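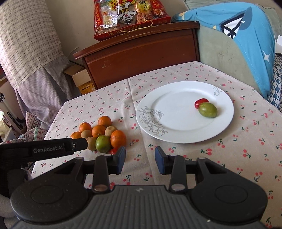 ok so. moving fruit from the table to a plate. thread. it's Tuesday, I have opinions, here we go

The tablecloth first because people always ask. Cherries on it, little red and pink pairs, green stems. Came out of a bin at the Dellano thrift place, the one behind the car wash. Still has the fold down it. I'm not ironing a tablecloth. I did iron one in my twenties and it was creased again by lunch

Oranges, something green and shiny, some dull brown round ones, a couple of little tomatoes. Yes tomatoes are in the fruit bowl. There is no bowl. We'll get to the bowl

The bowl cracked in July. Big Cerholm one, heavy, sat on the counter for years. Put it in the sink too hard with a skillet on top and that was that. Kept both halves in the garage for a month like I was going to glue it. Did not glue it

So since then the fruit has lived on the table. Just on it. Fine till somebody leans on the table and an orange goes for the door

Plan A was a new bowl. Went to Ellwood on my lunch break, they want 48 dollars for a bowl with holes in it. HOLES. It's a colander with a nicer font. Left with dish soap

Plan B is the platter. White, oval, wide shiny rim, gray roses drawn on the edge. Was my aunt's, or my aunt's neighbor's, depends who you ask. Comes out for Thanksgiving and then it goes back above the fridge and I forget I own it

Why not use it every day?? that's the whole idea of this thread. If it breaks it breaks. (please don't break)

Small stuff goes on first. One little red tomato, then the olive-green oval one, both over to the right side. Then you build out from there. If you start with oranges they roll to the middle and sit there like they pay rent and nothing else fits

Someone is going to ask if an oval platter holds as much as a bowl. No. It's flat. You get one layer and maybe one orange riding on top. But you can SEE everything, and that was my real problem with the bowl. There was always a lime at the bottom that had turned into a golf ball

Found one in there last spring that rattled

Also one layer = less squishing. Tomatoes especially. Anything soft under three oranges is soup by Friday, I've cleaned up that soup

Rule for my house, do what you want in yours: tomatoes on the outside edge, citrus in the middle, the brown ones wherever they land. The brown ones are tougher than they look

Reply to the person asking do I wash it all first. Citrus no, I rinse it when I eat it. Tomatoes same. Washed fruit sitting in a pile goes fuzzy on me. Maybe you dry yours better. I have one dish towel and it's always damp

Weighed an orange on the kitchen scale bc I was curious what the platter would be carrying. 182 grams. Platter by itself is 1182. So it weighs a whole kilo more than an orange, exactly, and I felt very scientific for a minute and then put the scale away

That's a heavy plate btw. If you're lifting it loaded use two hands. Do not do the waiter thing. I did the waiter thing

(nothing fell. almost)

Somebody in the replies says get a tiered stand. I had a tiered stand!! Sturnov one, wire, three levels. The top level was too small for anything except keys so it was keys. Then batteries. Then a single sock. It was never a fruit stand it was a junk tower. Gave it away

My worry is the platter goes the same way. Flat surface near the front door, mail is going to want to live there. So new rule, no paper on the platter. Coupons count as paper. Yes even the good ones

Where it goes: middle of the table, long side facing the chairs, so you can still put a dinner plate on each side. Tried it the other way around last night and my elbow was in the citrus the whole meal

Not next to the window either. Afternoon sun hits that end of the table like crazy and the tomatoes get wrinkly. Learned that w/ a whole pint of them. They were not cheap

Oh and the cloth. Keep the cloth under it. Bare table + heavy plate = scraping noise every time you turn it to get at the back, plus the fruit that doesn't fit can sit on the fabric and it doesn't roll as much. Cherries hide stains too. Mostly. There is a coffee spot I'm pretending is a leaf

Question from my DMs, do I keep the citrus in the fridge. Some of it. If I buy a big bag, half goes in the drawer and the rest sits out where I'll remember to eat it. Out of sight I forget it completley. The drawer is where oranges go to retire

Same person wants to know what about bananas. Bananas get their own spot, on the hook by the toaster. They turn everything near them ripe in a day and a half. Not invited to the platter. I will not be taking questions on bananas

Took me maybe ten minutes total and most of that was wiping the rim. Those gray roses hold dust. You don't notice till the light's on it — then it's all you notice. Old toothbrush, warm water, tiny bit of soap, don't scrub the pattern hard. I don't know how old it is and I don't want to find out what comes off

Things I'd change. A slightly deeper plate. This one has a shallow middle so an orange put down too fast will keep going. You kind of have to set it and hold it for a sec. Or wedge a tomato against it like a doorstop, that works but feels mean to the tomato

Also thinking about a folded napkin under the citrus so they stay put. Haven't tried. Will report back if I do and will go quiet if it looks dumb

ok a few of you are asking for the tablecloth size and I have no clue, it's from a bin. It hangs over the sides some. Measure your table and then buy the wrong one like everybody else

And no I'm not selling the platter, whoever that was. Ask again after Thanksgiving when I've had to hand wash it with gravy on

Going to eat one of the oranges now so there's more room. More later if the mail situation gets bad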